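Housekeeping Skills, Unit 6: Clearing and Sorting a Table
Handout for the Wednesday group

Paper and packaging make up most of what gets left behind in the Pendis break rooms, so this unit starts there.

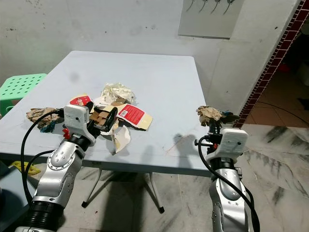 Sort dry waste on the tabletop before any of it goes in a bag. Once it is bagged together, people rarely open it again, and one greasy wrapper can spoil the rest of the paper.

Use these groups:

Clean paper. White or brown, crumpled or flat. Open up any wad before you put it in the bin -- small trash gets hidden inside.

Cardboard. Torn packages and loose tan pieces both count. Printing on the outside does not matter. Flatten what you can.

Mixed packaging. Anything with a plastic film or foil lining. Tear a corner if you are not sure. If it stretches, it is not paper.

Soiled paper. Goes in general waste, along with used napkins.

Order of work

Clear the loose pieces at the table edge first, then work into the pile from the top. Pick up one piece at a time. Do not sweep the heap into a bag with your arm. Move stools out of your way and check the floor under the table before you wipe.

Wiping comes last. Use the Luvico spray, 5 pumps to a cloth, and go back over any smudges. Scuffs in the surface will not come out, so do not scrub at them. Folding tables stay open until the top is dry.

Paper bins at Pendis hold 100 liters. Change the bag when it is three-quarters full, and tie it before you lift it.

For next time: read section 6 of the Ekinci workbook (glass and cans) and bring your gloves.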